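Blog > Trips and Visits > Robot Lab Open House, Savholm

I almost didn't go. The flyer said "Good Practice in Shared Workspaces," and I've sat through enough safety talks to know how those can feel by the second coffee. But Savholm is a short train ride for me, the open house was free, and a friend at Utby kept telling me their people take the rules side more seriously than anyone (and actually enjoy talking about it!).

So in I went, with a visitor badge and a pair of loaner safety glasses that kept sliding down my nose. Our guide was Colin Treloar, who looks after the written procedures for the whole floor. He started us off with the binder, a real paper one, 187 pages, and he promised we'd only need one of them. That page is the start-of-run checklist. It has 11 lines, and whoever is running the station has to read each one out loud, even if they're alone in there. I asked if people really do that. He said you can hear them through the door.

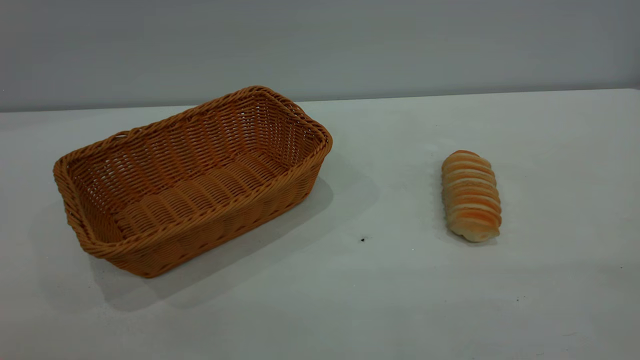
The line I liked best was the one about the layout. Before the arm is allowed anywhere near the table, the operator stands back and says what's on it and what the task is. Anything that isn't part of the task comes off. Phones, pens, your coffee, all of it. Colin was pretty fierce about coffee. Then the hands rule: nobody reaches over the table once the arm is enabled, and if you want to move something even a tiny bit, you disable first and say so. No "just quickly." He said "just quickly" is the phrase he hears most and he'd like to have it printed on a doormat so he could step on it.

There's also a marked line on the floor for visitors. I crossed it twice. Both times I was told, very politely, to go back.

We spent a while after that on speed limits, which is where I got a bit lost, I'll admit. What I took from it is that they have a slow setting for anything new and a faster one for jobs that have been signed off, and moving from one to the other takes two signatures. A man from Brarkberg in our group thought that was overkill for light objects. Colin's answer was that the arm weighs the same whatever it's picking up. They went back and forth on it for a good ten minutes and I enjoyed every bit of it.
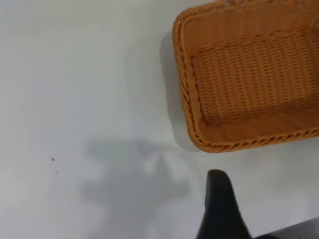

Wiping down came up too. Their rule is to clean the work surface between sessions, not between runs, and a woman behind me wondered if that was often enough with food on the table. Fair question! Colin said any food that has been handled by the machines is treated as a prop and never eaten, and it gets its own labeled bin at the end of the day. I wrote that one down for our own shop, where someone would absolutely eat it.

Then incident notes. They log everything, even the boring stuff: a grip that slipped, a stop button pressed by accident, a cable that looked closer to a joint than it should. They had 336 entries when we visited and he said most of them are one sentence long. He wants them short so people will keep writing them. I think that's smart. Our form back home has 13 boxes and I can tell you exactly how many of us fill it in.

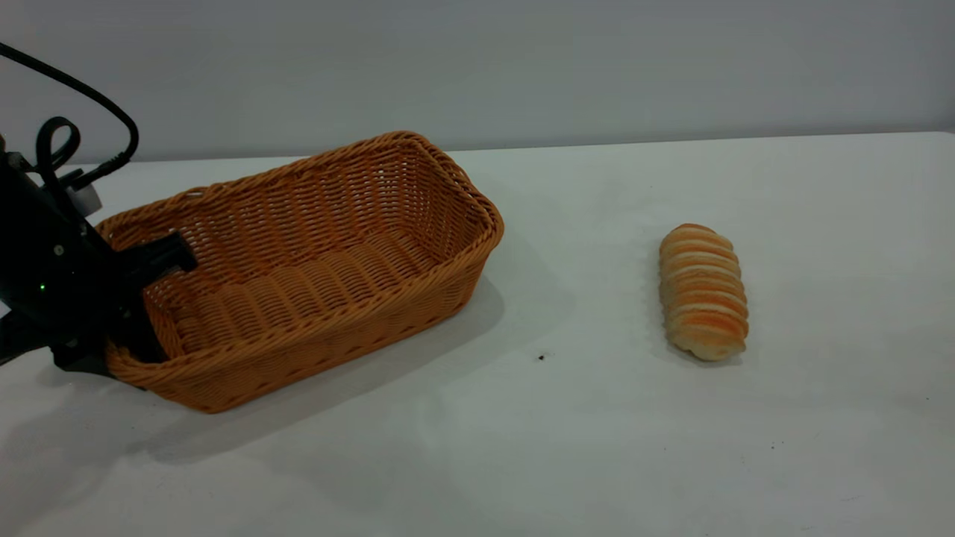 The stop button gets tested at the start of every shift, by the person who'll be standing closest to it. You don't get to take the last shift's word for it. They also ask that whoever is watching the arm doesn't do anything else at the same time, so no typing, no phone, and no chatting with visitors. I'd been trying to start a conversation with the operator and finally understood why I was getting nowhere.

Lunch was sandwiches in the hallway, with more arguing about signatures. They're planning another open house in June, with the folks from Pacheco coming to talk about training new operators, and I've already put my name down. Bring your own safety glasses if you have some that fit.

Last updated: December 30, 2025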